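**Line cook and server wanted – Ersoy, Cirncombe harbor**

Ersoy is a seafood and grill restaurant on the Cirncombe waterfront. We are hiring one line cook and one server for the winter season, starting in November. Both jobs are open until filled.

The cook works the grill and fish station under Doğukan Gezer, our head chef. You need 2 years in a busy kitchen and should be able to clean and portion whole fish. The shift is 30 hours a week, mostly evenings, with a staff meal each night. 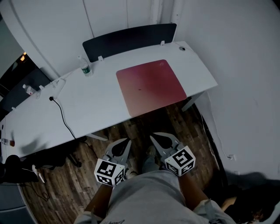
The server covers the dining room and, when the weather allows, the deck. Experience is helpful but we will train the right person. You should be comfortable carrying trays, explaining the menu and handling a card reader. Tips are pooled and paid out weekly – kitchen included.

We close between lunch and dinner, and the whole restaurant is dark for 12 days in midwinter. That break is paid for anyone on the schedule.

To apply, send a short note and your work history to Nesrin Yurt, or drop them off at the host stand before dinner service. Please say which job you want and what evenings you can't work. Cooks will be asked to do a paid trial shift.

Posted October 7, 2023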